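Switching from weekly to fortnightly cleans, worth it or false economy?
Forum > Small Business > Premises and Services

gumleaf_accounts
Hi all, long-time reader, not much of a poster. We're a little bookkeeping practice with two floors above a bakery in Millet, and we've had the same cleaning company (Sakness) in once a week for as long as I've been running the place. They're lovely, they lock up properly, they know where the vacuum bags live and I have no complaints to speak of.

The trouble is the quote for the new contract landed in May and it's gone up to $178 a visit. I sat down with a cup of tea and worked out what that does to the year and felt a bit ill. Half of us work from home now, so there are afternoons when the kitchenette has seen one coffee mug and a banana peel. I'm wondering whether to drop to fortnightly and have us do a bit of tidying in between. Has anyone done this, and did you regret it?

tealtowel
We did it two years ago and I'd do it again tomorrow! Six of us in a converted house, mostly drawing plans, hardly any visitors. The floors coped perfectly well. What didn't cope was the bathroom, so we put a little roster on the back of the door and whoever's name is up gives it a once-over. Takes ten minutes, and I usually put the radio on and quite enjoy it.

One thing to ask is whether the per-visit price stays the same when you halve the visits. Ours didn't. They put it up because each clean takes longer, and fair enough too, but it ate a good chunk of what I thought we were saving.

Bramblejar
I'm going to be the grump, sorry. I cleaned offices for 14 years before my knees gave up, and a fortnightly clean isn't half the work of a weekly one. Grease sets, limescale builds up, bins get forgotten, and the cleaner walks into twice the mess with the same clock ticking. Then the client rings up to say the skirting boards were missed.

If money's tight, keep the weekly visit and make it shorter. Ask them to do kitchen, loos, bins and the entry every time, and alternate the rest. Upstairs one week, downstairs the next. Most companies will happily write that up for you, and your cleaner keeps a regular shift, which matters a great deal when you're the one paying rent out of it.

gumleaf_accounts
Oh, that's a really good thought Bramblejar, and I hadn't considered the cleaner's side of it, to my shame. She's been coming to us for years. I'll ask them about the alternating idea.

tealtowel I did ask about the price and was told they'd "have to look at it", so I suspect you're right.

kettle_at_four
Can I put in a word for cloths? I know it sounds like a tiny thing but bear with me, I've had a long time to think about it. When we moved to doing some of the cleaning ourselves, everybody grabbed whatever was under the sink, and I'm fairly sure the cloth that did the toilet seat was doing the lunch table by the end of the month. So now we have colours. Pink for the bathroom, blue for desks, green for anywhere food goes, and they all go home with me in a bag and get a hot wash.
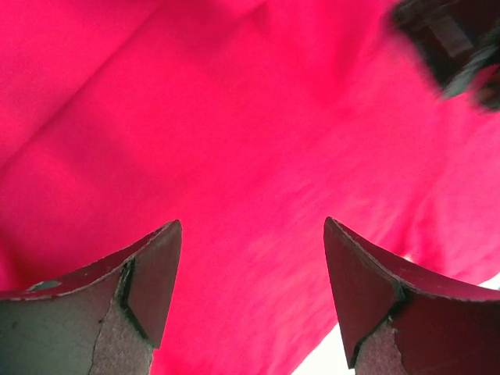 The other thing I'd say is skip the fabric softener when you wash them, it leaves them slippery and they just push the dust about. I learned that after ruining a whole drawerful. And hang them up properly overnight, don't leave them scrunched in the bucket, or the whole cupboard smells like a wet dog by morning.

Bramblejar
Seconding the colours. Mind you, where I worked red was for toilets and pink wasn't in the system at all, so write it on a bit of card and stick it inside the cupboard door. The next person won't know what your pink means.

kettle_at_four
Good point, ours is only written on a sticky note and it's lost its stick. I'll do a proper one.

northshed
Different view from me. We run a parts counter, 2,000 square feet with a showroom out front and customers in from eight in the morning, and we went fortnightly for one winter. Never again. Salt and slush all over the entry, and a customer remarked on the washroom, kindly, but I could've crawled under the counter. We spent $2,383 getting the floor stripped and resealed in the spring. I can't swear that was all down to fewer cleans but I know what I believe.

Foot traffic is the whole question as far as I'm concerned. If the public comes through your door, leave it weekly or go up.

tealtowel
With respect northshed, a parts counter in slush season and a quiet bookkeeping office are chalk and cheese. A good mat would have saved you a fair bit of that, too.

northshed
We had a mat! We had two mats. The mats were part of the problem, they never got lifted.

But sure, I take the point that it's a different kind of place. Gumleaf, do clients come up to see you or do you go to them?

gumleaf_accounts
A bit of both. Through tax time there's a steady stream up the stairs, and then for months it's just us and the courier. The stairs are carpeted and they do get grubby, especially with the flour that drifts up from downstairs (smells divine though, I can't be cross about it).

plumjam22
Could you go by season then? We use Folitz for our clinic and they let us have weekly for the busy stretch and fortnightly the rest of the year, all in the one agreement. We just had to give them 45 days' notice of the changeover dates. I was nervous to ask and they said loads of people do it.

I'd also get a second quote while you're at it, even if you've no intention of leaving. I had one from Cukent as well and it was dearer, but their list of what was included was so much clearer that I took it back to Folitz and asked them to match it line by line. They did, too.

Bramblejar
Seasonal is all right if the notice is fair. I'd still want the same person coming back each time. Ask about that before you sign, they'll often fill the gap with somebody else's shift and you end up training a stranger where the light switches are.

gumleaf_accounts
You've all been so generous with this, thank you. I rang Sakness this afternoon and had a good natter with the woman in the office there. She's going to price it two ways for me: weekly all year on the shorter visit with the floors alternating, and the seasonal version as well. She also said our usual cleaner would stay on either way, which I was relieved to hear.

I've ordered some coloured cloths. Does anybody have a view on whether to do the stair carpet ourselves or have it put in as an extra?

northshed
Extra. Get it in writing, with how often.

kettle_at_four
Oh, I'd do the stairs yourselves with a decent stick vacuum, it's only one flight isn't it? Put it on the roster next to the bathroom.

gumleaf_accounts
Two flights, sadly, and a landing with a fern on it. I'll ask her to price that as well.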